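Why Baldur Eskildsen finally started an email newsletter
22 Nov 2020
By Rasik Goel

I've been pestering Baldur Eskildsen for an interview since January, mostly because I'm nosy about how other photographers find their clients. He runs Stekwood, a one-man portrait and small-product business, and for years he relied on word of mouth and a bit of luck. Then he started sending out a monthly email and (his words, not mine) "people began to remember I existed."

We talked over the phone for far longer than planned. I'd only meant to ask about the newsletter, but he's one of those people who'll tell you about his printer first.

"I had 51 addresses in a notebook," he told me. "Old clients, a couple of cousins, the woman who did our kitchen. I typed them all in one evening, wrote to ask if they'd like to hear from me, and 26 said yes. I was thrilled! Then I panicked, as I had to write something."

I laughed at that, because my own first newsletter took me the best part of a fortnight. I must have rewritten the opening line every single night.
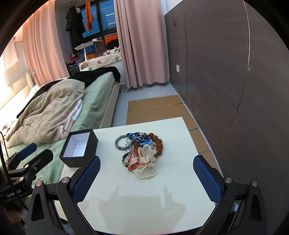
Goel, you fuss too much, was Baldur's verdict on my fortnight. He gives himself one hour per email and sends it when the hour is up, spelling mistakes and all.

So what goes in it? Less than you'd think. There's one short story from a recent job, one tip, and a line at the bottom saying which dates he has free. That last line brings in nearly all the bookings.

"I used to hide it," he said. "I thought it was pushy, so I'd put it in tiny grey letters. Then a client rang up and asked if I was still working! I made it bigger the next day."

His list now stands at 3384 people and he'd love to see 4000, though he got rather grumpy when I asked how he planned to do it. No giveaways, he said, he tried one with a framed print and ended up with a heap of names who never opened a thing. He'd sooner put a sign-up card in with every order and leave it there.
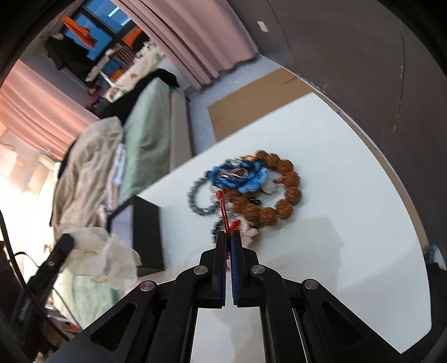 Beads and red cord on a white table

I wanted to know about the bad months too. He had a long gap once, when he was moving the studio over to Grerwood and the boxes were stacked up to the windows, and he was sure everybody would have left by the time he came back.

"Four people unsubscribed," he said. "One of them was my cousin."

He didn't write an apology either, he just carried on with a story about photographing a nervous whippet. I've sent three grovelling sorry-I've-been-away emails in my time, so I wrote that one down and underlined it.

Before we hung up I asked what he'd say to somebody with no list at all. "Ask your last client tomorrow morning," he said. "Then ask the one before." And then he went back to telling me about the printer, which is still jamming on the heavy paper.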